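**Workshop notes: the two-arm cell**

June 19, 2025

The two-arm cell in the back corner of the Stimarham workshop has been running since February, in the sense that a car with a flat battery and a good radio is running. Members keep asking me how it's going, usually while I am under the bench, so this is the long answer.

The short history, for those who joined recently. Arsen Semeniuk and I wanted a pair of arms we could drive by hand and then teach to repeat simple jobs on their own. We had the arms. We did not have a place to put them that was rigid, level and out of the way of the band saw. What we built is a box made of aluminum extrusion with three walls, and both arms bolted to a rail across the open front. It took two weekends to assemble and the rest of the spring to square up.

Squaring it up was my fault. I cut the rear posts from memory. The first version leaned enough that a marble set down by the left arm would leave for the right one, and every position we taught on one side was wrong on the other. Arsen was very kind about this for three days. We recut everything, shimmed the rail, and the arms now agree with each other about where the floor is.

The controller is the old Asier board, which came out of storage with no manual and one stripped screw. It talks to the arms through a program Arsen calls Adugna. At the last commit Adugna was 3565 lines long, and I can vouch for a good 40 of them, mostly the comments. It records what the arms do while one of us drives them, then plays it back with small corrections. The corrections are the clever part. They are also the part that once put a gripper through a cardboard tube at walking pace.

We have logged 451 runs so far. The early ones are hard to watch. The grippers come down beside the thing they want, close on air, and carry the air very carefully to its destination. Things improved a lot after we slowed the last stretch of each approach and stopped trusting the calibration sheet from Tavetti, whose idea of zero was off by a finger's width. If anyone else has bought a sheet from them, check it against a steel rule before you blame your own work. I blamed mine for a month.

Cable strain was the other big time sink. The wiring on the left arm kept snagging at the second joint, so we gave it more slack, and then the slack snagged. The present arrangement is a loop held with ties, which has survived around two hours of continuous motion. I'd like to see it survive more before I say anything nice about it.

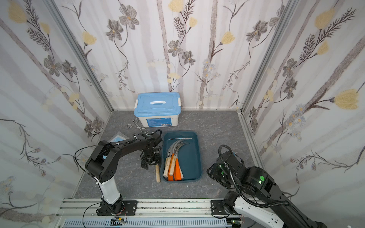
Garden tools are what we're working on this month, because flat, tidy blocks had stopped teaching us anything. A curved blade has no obvious middle, and the weight never sits where the arm expects it. Handles are where we want the grippers to close, so color matters too: in the tray with the sickles, the two orange handles stand out well against the teal, and the plain wood ones ask a bit more of the vision code. The loose wooden handle standing on the floor by the tray is a separate exercise, and tongs are on the list as well, though my hopes for them are modest. The flowered wallpaper has had more compliments than the robotics.

A few practical matters:

- Please don't lean on the front rail. It holds both arms, and it took us a long time to get level.
- If either arm is moving, stay on the window side of the bench. The stop button is on the post by the light switch and works fine when pressed by people in a hurry.
- Blades go back in the tool cabinet at the end of a session, and the cabinet gets locked. This applies to me too, as Arsen has pointed out in writing.
- We could use M5 T-nuts. We had a whole bag. If they are in your project, congratulations, it is probably very sturdy.

Anyone who wants to try driving the arms can put their name on the sheet by the kettle. You don't need any background. Arsen will show you the controls, and I'll hold the stop button.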